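Bench Notes: Parts Fixtures for Board Assembly

Jun 13, 2022

The assembly bench at Plavuvura has moved to printed fixture plates for holding loose computer components next to the motherboard. The change replaces the foam-lined trays used since the bench was set up. Drawings come from Zalewska, and the plates are printed in dark gray with a matte finish.

The trays had two problems. Memory modules lay flat in them, so each one had to be tipped up before it could be gripped by its edges. Processors tended to slide toward a corner, and the orientation mark had to be found again at every build.

In the new layout each memory module stands on edge between two end holders. The slots locate the module at both ends and leave the middle of the board clear. Clearance in the slot was set by trial. The first print was too tight and scraped the edge of the circuit board; the second was opened by 2 tenths of a millimeter and has been kept. The processor sits in a shallow holder with its heat spreader facing up. The holder supports the substrate at its perimeter only.

The plates rest on the aluminum extrusion surface, with the board on the near side of the crossbar. Plate position is recorded against the extrusion grooves, and a plate that has been lifted for cleaning should go back to the recorded groove before work resumes.
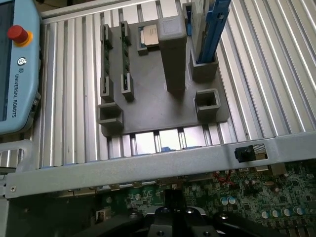
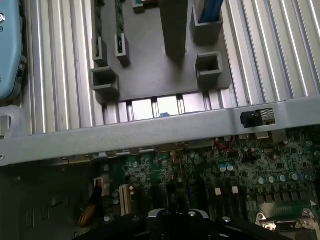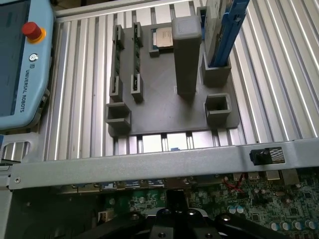

Memory modules and processor in their holders (first and third); motherboard below the crossbar (second).

Wear is the remaining question. Milteo ran a sample holder through 2,000 insertions with a scrap module and reported slight polishing at the slot entrance and no cracking. The sample was printed with 4 perimeter walls. Earlier parts with fewer walls split along the layer lines when a module was pushed in at an angle, and any still in drawers should be discarded.

Handling rules are unchanged. Wear a grounded wrist strap, hold modules by the short ends, and do not touch the contacts on the underside of the processor. Printed plastic is not an antistatic material, so components go back into shielding bags at the end of a session. Blow out the slots with dry air before loading; lint collects at the bottom and lifts one end of the module.

A revised drawing is due in August. It adds a chamfer at the slot entrance and raises the lettering on the underside so the revision can be read after sanding. Breltley has asked for 8 sets. Other benches can send requests to the fixture list, stating the module length and the groove spacing of their work surface.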